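Rapport de projet – La suture à points séparés sur pièce de tissu
Module « Gestes de base », deuxième semestre
Encadrement : Shinji Tamura

1. Sujet

Notre groupe devait comparer deux façons de fermer une incision longue et droite : le surjet continu et les points séparés. Le sujet imposait un fil noir tressé et un nœud plat doublé. Nous avons ajouté une question qui nous intéressait davantage, celle de la régularité de l'écart entre les points quand on travaille sans règle posée à côté.

2. Matériel

Le fil vient de chez Sturnis et les champs de chez Grorkitz. Les longueurs ont été relevées au pied à coulisse, puis reportées dans un tableur commun. Une première série faite sur plaques de silicone n'a pas été retenue : le silicone se déchire dès que l'on serre le second nœud et les bords ne se comportent pas comme ceux d'un tissu.

3. Déroulement

Chaque membre du groupe a d'abord fait des nœuds sur une planchette, jusqu'à 100 par personne, avant de passer à l'incision. Nous avons réparti les rôles ainsi : un opérateur, un aide qui tient les bords, un troisième qui note. Les rôles tournaient à chaque fermeture.

L'incision est tracée au feutre, ouverte d'un seul passage de lame, puis fermée en partant du milieu. Nous avions commencé par une extrémité – c'était une erreur, car les bords se décalent peu à peu et il reste un pli au dernier point. En partant du milieu, puis en divisant chaque moitié, le décalage se répartit mieux.

La tension du fil a posé plus de problèmes que l'écart. Guerra et Sterkov, les deux manuels conseillés, ne donnent pas la même consigne : le premier demande que les bords se touchent sans blanchir, le second accepte un léger bourrelet. Nous avons suivi le premier.

4. Résultats

Sur l'ensemble des séances, nous avons relevé 618 points, toutes techniques confondues. Le surjet est plus rapide, avec une durée moyenne d'environ 24 minutes par fermeture, mais un seul passage trop lâche se ressent sur toute la ligne. Avec les points séparés, un nœud raté se coupe et se refait sans toucher aux voisins. L'écart varie surtout près des extrémités, là où l'opérateur change la position de son poignet.
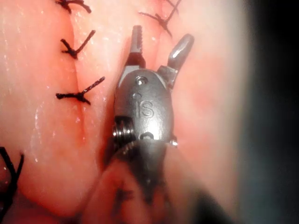
Salle de travaux pratiques, mars

Cinq nœuds noirs sont visibles le long de l'incision fermée. C'est sur ce type de ligne que nous avons fait nos remarques sur la longueur des brins. Trop courts, ils laissent le nœud se défaire ; trop longs, ils se prennent dans le point suivant. Nous avons fini par les couper à 5 mm.

5. Limites

Les opérateurs n'avaient pas tous le même niveau au départ et nous n'avons pas corrigé cet effet. Les temps ont été pris avec un téléphone, par la personne qui notait aussi les écarts, et deux relevés manquent pour le surjet. Il faudrait enfin refaire la comparaison sur une incision courbe, que nous n'avons pas eu le temps d'aborder. Le tableau complet des mesures est joint en annexe.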